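White plastic table: keep it or replace it?

fholroyd
March 11, 2021
Trying to decide about the white table in our sitting room. Plastic top, white metal legs, dark rubber feet. The top has picked up faint scuffs and some light lines.

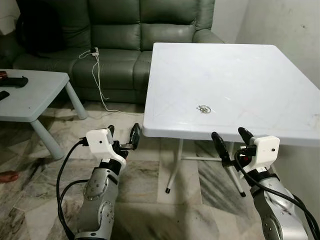

The table, with the green sofa behind it

I tried dish soap and a sponge and got nowhere. Is there a cleaner that works on this stuff?

neltow_134
Melamine sponge, barely damp, light pressure. Try the underside first.

LPickering
I'd skip the melamine. It took the shine off my Vedano table and the dull patch looked worse than the scuffs. Baking soda paste and a soft cloth.

neltow_134
Baking soda is an abrasive too. Light pressure is the whole point.

LPickering
Less of one. We'll disagree on that.

jilteo
Are those keyrings on top? Metal bits like that will scratch plastic if they get dragged. Put a dish out.
Also I'd get the power strip off the sofa seat and run that cord along the wall.

fholroyd
Fair point on the cord, I'll move it. I'll try the paste on one corner first. It's a 2 person table for us and I don't want to buy another.

neltow_134
Rinse the paste off well or it dries white in the rim.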